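August
By Savita Nautiyal

A small box on a shared table

I have worked at shared tables for most of my adult life, and I want to defend an object which receives little respect: the small open box with compartments. No lid, no drawer, no lock. You look into it from the top and you see what you have.

My friends in design prefer the empty table. They admire pictures of a desk with one pencil on it, and they ask why I keep a box in the middle, where the work should be. My answer is that people do not arrive empty. They arrive with a phone, with glasses, with the little case for their earbuds, and each of these things must lie somewhere. On an empty table they lie everywhere.
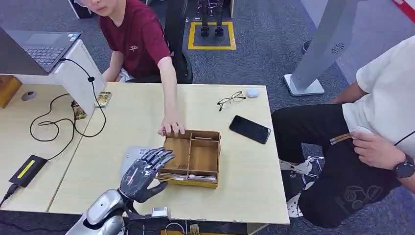 What the compartments do

A box with one big space is only a smaller mess. I learned this with a deep basket I bought from a shop called Prukau, which swallowed cards, receipts and keys for 3 months and gave back none of them when I was in a hurry. Partitions change the behavior of people. When a space is narrow, you feel a little ashamed to push a second kind of thing into it.

I also believe that the box should be light and cheap. At Sevska, where I rented a desk before, the owner ordered heavy organizers for every table, very beautiful, and we were afraid to move them. After two weeks they were full of old batteries. A light box can be pushed to the person who needs it. It can be lifted with one hand when you want to wipe the table. If it breaks, you are sad for five minutes.

Some things should stay out of it. Cables become a nest, and a laptop needs its own place, better on a stand and a little to the side.

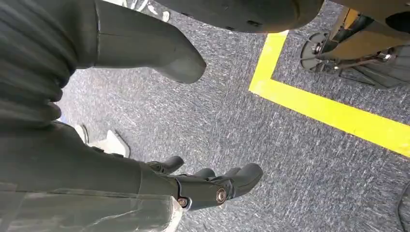 The floor is the other half of this question, and most advice about tidy rooms forgets it. A carpet accepts everything. A pen falls and makes no sound, so you do not know that you lost it. When I finish my day I look down before I look at the table, and I think this habit has saved me more than any furniture. My colleague Asfaw laughs at it, but he has borrowed my pens for years.

I do not say that a box will make anybody organized. I empty mine every 30 days or so, and always I find a paper that I cannot explain. I put it back in the front section — perhaps next month I will remember.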